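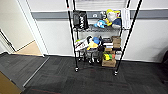
Step 1. Sort the shelf first

Quick notes for whoever runs the pickup demo at the May open day. Úna Mulcahy did it last year and this is mostly her list, typed up in a rush.

Plush toys where kids can see them. Boxes can stay. Check the casters are locked, the unit rolls if someone leans on it.

Step 2. Mark the floor

Tape a line on the carpet 2 metres back from the robot. Visitors stay behind it. Small kids creep forward so put a grown-up at each end.

Step 3. Put one thing down

One item at a time, flat on the carpet tiles. Start with something soft, then a card. Cards are harder – thin edge, not much to grab. Turn it on an angle so people see the wrist line up. Keep any string or loop out to the side, not undrneath.

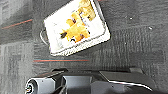

White card on the carpet, wrist view.

Step 4. Run it

Wrist view up on the big screen. Say what its going for before it moves. 5 tries per group, then swap. If it misses, leave it and let it go again – people like that bit.

Stop button stays in your hand the whole time. Spare batterys are in the Grosby box.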